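Chapter 4
Table Service and Clearing in Large Canteens

A canteen table is handled as a work surface with two states: in use and cleared. Items are grouped by how they leave the table – returned, discarded or kept by the guest. Trays, mugs and coasters belong to the first group.
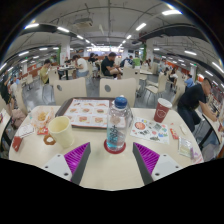 Paper liners, food bags and sauce packets belong to the second and are removed with the tray. Bottles are treated separately. A capped bottle that still holds water is assumed to be the guest's property until the seat is vacated. 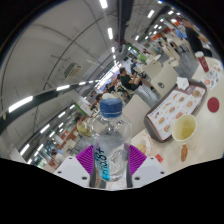
Open cups are carried upright and emptied before sorting. Loose food is picked up before the top is wiped. Section 4.2 applies these rules to the Ordale dining hall, which has 40 tables.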